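3.2 Small items on the bed surface

Bedrooms in the Pickering set were coded for items left outside their containers. In 9 of the 464 records, jewelry and its box shared the bed with unsorted clothing.

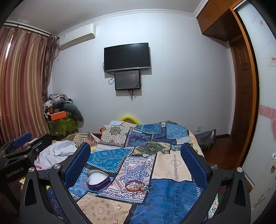
Bracelets were coded as one group when tangled - separate counts proved unreliable between the 2 coders. Key rings were coded apart from jewelry.

Figure 2. Jewelry box open on the patchwork-print bedspread, with a gold necklace piece and rings inside.

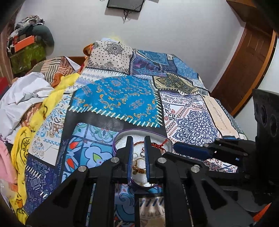

Lihua Duan objected that an open box should count as storage in use, and the category was split.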